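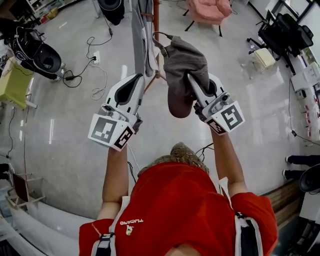

Figure 1. Garment handling with a pair of hand-held grippers, clothes rack ahead.

Home Programs Student Work Library Visit

Search this site Go

Teaching the Folding: Automation in the Garment Room at Clostel
Project report, Work and Technology option
Liam Penrose
Project advisor: Nataša Živković

1. How I came to the topic

I started out wanting to write about warehouses, like half of my class, and I had already read a good pile of articles on the subject when my aunt told me that the clothing rental company where she used to work had started to "teach a machine to fold." I wrote to Clostel that same evening and got a very friendly answer, and by January I had a badge, a pair of borrowed slippers and a corner of the garment room to sit in. I want to thank everyone there for putting up with me, and for the tea.

Clostel rents out everyday clothes and workwear. When the clothes come back they are washed at another site, then checked, mended if need be, folded or hung, and packed again. The checking and the folding are done by hand. The company has bought into a system called Skuleo, which is supposed to take over part of the folding. At the time of my visits it had not taken over anything yet. It was still being taught, and the teaching is the work I ended up writing about.

2. What the work looks like now

I had imagined that you teach a machine by typing. In the garment room you teach it by folding. The folder puts on a harness, picks up a gripper in each hand, and handles the clothes with those in place of fingers. Each gripper carries a cube with black-and-white square patterns on it, which lets the software work out where the tool is and how it is turned. A session gives Skuleo a record of how a person went about the task, and many such records together are what it learns from.

A full set for one type of garment is 900 recordings. The folders do them in blocks of 100, with a break after each block, and the break is taken seriously (Tatlı, the bakery across the yard, does very well out of it). A recording can be thrown out for all sorts of reasons. If a sleeve slides out of the grip and you grab it with your bare hand, which everyone does at first without even noticing, that one is gone and you begin again.

I was allowed to try it, and I was dreadful! A thin shirt that I would fold at home while talking on the phone took all of my attention. You can't feel the cloth through the grippers, so you have to watch for what you would normally feel, such as whether you have caught one layer or two. My shoulders were sore the next morning. The folders told me this goes away after a couple of weeks, though one of them laughed when she said it and I am not completely sure she meant it.

3. What has changed for the people there

I talked with six people in the garment room, some of them more than once, and I sat in on the morning meeting whenever I was there early enough. I did not record the talks. I wrote notes afterward and showed them to each person, and two of them asked me to change something, which I did.

The pace has changed. On ordinary folding, a good shift used to mean 246 pieces, a number so well known in the room that people use it as a kind of joke ("how was your weekend?" "a solid 246"). In the teaching sessions no such number is posted. Some folders love this. One told me that for the first time in years she goes home without the count in her head. Another said he misses it, because with the old number he knew by lunch whether it had been a good day, and now he has to wait for somebody upstairs to tell him if his recordings were any use.

The talk has changed too. Folding at the long table was a chatty job, and I got to hear some of that on the days the table was in use. With the grippers people go quiet. They concentrate, and they stand farther apart so as not to get into one another's way or step on a cable. Several people brought this up before I had asked about it, and I had not put it on my list of questions at all, so I have added a longer passage on it in section 5 of my notebook (handed in separately).

Then there is the matter of skill. I think this was the part I enjoyed most. To teach a fold you have to agree on what the fold is, and the folders did not agree. There were at least four ways to do a long-sleeved top in that room, each with its defenders, and the meeting where they had to settle on one ran well past noon. The older workers in particular seemed pleased to be asked. For a long time what they knew was simply in their hands, and now an engineer from Prornard, the company that installs Skuleo, was writing it down and asking them to slow down and show her again.

4. What people worry about

It would be wrong to leave the impression that everyone is cheerful. The question behind all of it is what happens once the machine has learned. The management has said that folders will move to checking and mending, where there is more work than hands at the moment. Most people I spoke with believe this for the coming year and are less certain about the years after. One folder put it to me very plainly: she is being paid her normal rate to give away the thing she is paid for. She has asked for a bonus for the teaching sessions. When I finished my visits she had not had an answer.

I asked Nataša how to write about this without pretending to know the future, and her advice was to report what people said and what they were told, and to leave the gap between the two where the reader can see it. I have tried to do so.

5. What I would do differently

I would have gone to the mending table much sooner. I spent nearly all my time with the folders, and yet the menders are the ones who will be getting new colleagues, and I spoke with only one of them. She wanted to know who was going to train these people, and whether she would be given time for it. I would also have liked to come back after Skuleo has been set to work on real orders, and Clostel has kindly said I may. If I do, I'll start with her question.

Contact the Student Work Library | Copyright the authors | Back to top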